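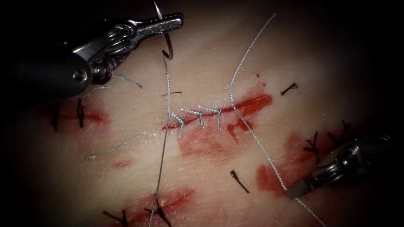
Friday, suturing bench, late afternoon

OK, writing this up while I still remember it properly, because Chenxi is back next week and is going to ask me why the left arm has a strip of tape over its enable switch. Short version: the needle driver let go when it shouldn't have, twice, and the second time the arm moved while my hand was in the workspace. No injury, not even a scratch, but I didn't like it one bit and I'm treating it as a safety stop.

Longer version. I was running interrupted stitches on the practice pad, the one we've been at for ages (it has black stitches all over it from the earlier rounds, and I was putting silver ones into the middle cut with the braided stuff). Left arm on the needle driver, right arm on the grasper. I'd been going since lunch and it was a good session, to be fair! Tension was nice, the knots sat down where I wanted them, and I was feeling rather pleased with myself. Then on a pull-through the jaws opened. I hadn't touched the pedal. The needle dropped on the pad, the console still said CLOSED, and the grip force reading just sat there at its last value like nothing had happened.

I put it down to me. I'd had the wrist bent pretty hard to get under the edge of the wound, and we all know the grip goes soft in that corner. So I picked the needle back up with the grasper, handed it over, and kept going. That's mistake number one and it's mine. The sheet on the wall says any uncommanded jaw motion means stop and log it, and I've nagged other people about exactly this.

Second time was maybe ten minutes later. Same thing, jaws open on their own, needle down, and this time it slid under a loop of thread where the grasper couldn't get at it. So I hit pause on the console, waited for the amber light, and reached in with tweezers. And the left arm moved. Not far – it rolled the wrist and the shaft came down a little toward the pad, slow, and then stopped. I had my hand out before I'd really thought about it. Then I hit the e-stop, which worked fine, brakes clunked on, everything dead.

Kalliopi came over when she heard the clunk and we went through the log together. What we found, in order of how much I trust it:

The jaw cable on the Gebremichael driver is past its life. We swap at 3000 grip cycles and the counter for that tool read well under, but the counter had been reset when the tool came back from Wetport and nobody carried the old number over. Kalliopi found the old one in her own notes. Add the two together and we're over. When she worked the wrist by hand with the power off, you could feel the cable go slack at one end of the roll and then catch again. That fits the jaws opening with the wrist bent hard.

The log shows 21 tracking warnings on the jaw joint during the session. They're the yellow kind, they don't beep, they scroll past in the little window that I keep hidden behind the video. The first one comes long before the first drop. So it was telling me, and I had it covered up. I've moved the window now and it's staying moved.

The moving-during-pause thing is the part that bothers me. Kolow (the control software, for whoever reads this who isn't one of us) holds position on pause, it doesn't put the brakes on. I knew that, sort of, the way you know things from a manual. What I hadn't thought through is that the hold loop is still live. The log has the jaw error spiking right after I paused, then the wrist joints shifting as if the controller was trying to make up the difference. Kalliopi thinks the cables are coupled, so slack in the jaw line reads as a wrist error and the wrist goes off to fix it. She's probably right. I want to see it happen again with nobody near it before I write it down as the cause. The watchdog for jaw error is set at 280 ms, and the spike was over quicker than that, so it never tripped. Whether that's too long is a question for Sescombe, they wrote that part and I don't want to go fiddling with it on my own.

What I did before going home:

Left arm locked out, power off at the rack, tape on the switch with my initials. Please don't peel it off!
Driver pulled and tagged. Put it in the red tray, not the drawer with the good ones.
Log and video copied to the shared drive, under this bench's folder.
Needle accounted for and in the sharps tub.
Pad left as is. There are bits of loose thread lying about on it and I'd like to leave them until Chenxi has had a look. The fake blood will dry on, sorry, I'll scrub it.

The right arm is fine as far as I can tell. I ran the grasper through its self check and got no warnings. If somebody really needs to practice knots they can use it alone, but I'd sooner we waited.

To do next week:

New cable set on the driver. We have 2 spare sets in the cabinet, I checked.
Go through every tool that has been out for service and fix the counters by hand. Kalliopi has offered her notes. Longer term the count ought to be kept somewhere a reset can't wipe it.
Repeat the pause test with the old cable, full wrist bend, e-stop in hand, tweezers nowhere near.
Email Sescombe with the log. Ask them about the watchdog, and whether pause can be made to set the brakes after a few seconds.
Change the wall sheet. It says "pause before reaching in." It needs to say e-stop before reaching in, every time, even for a dropped needle. I know it means homing everything again and I know that's annoying.

Chenxi, if you get in before me on the first morning, the key to the lockout is in my top drawer under the gloves. Call me before you use it.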